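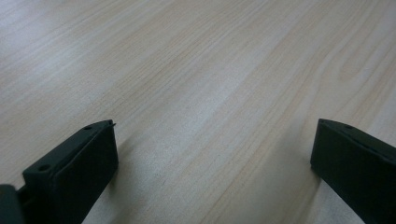
Table wiping remains unsolved for two-finger machines, Weltberg trial finds

4 January 2023

A household-chore trial run by the engineering firm Sketon has ended with mixed results, according to a summary released by its test lab in Weltberg. The trial covered four chores: clearing a table, wiping it, folding hand towels and restocking a low shelf. Each was attempted 70 times under the same lighting.

Clearing was the strongest result. The machine failed to pick up or put down an item correctly in 10 attempts, mostly with flat objects such as coasters and single sheets of paper. Restocking came second. Towel folding was stopped early after the control software repeatedly lost track of the corners.

Wiping gave the most trouble. A parallel gripper can hold a folded cloth, but contact pressure varies across the stroke, and the cloth tends to bunch on the return pass. Only 17 attempts met the lab's standard for an evenly wiped surface. Pale wood was harder to judge than dark laminate, as the vision system sometimes read grain lines as streaks and went over the same area again.

"The arm will get to the right place on the table. Holding an even force once it is there is a separate control problem," said Danica Štefanec, who led the trial. She said a compliant wrist would be fitted before the next round.

Graltus, which supplies shelf-stocking equipment to small grocery stores, provided the restocking layout. The company said it has no plans to offer the machine to customers in its present form.

Sketon will repeat the wiping and folding tests later in January using a revised finger pad from Kinnunen. Cycle times were recorded but are not included in the summary.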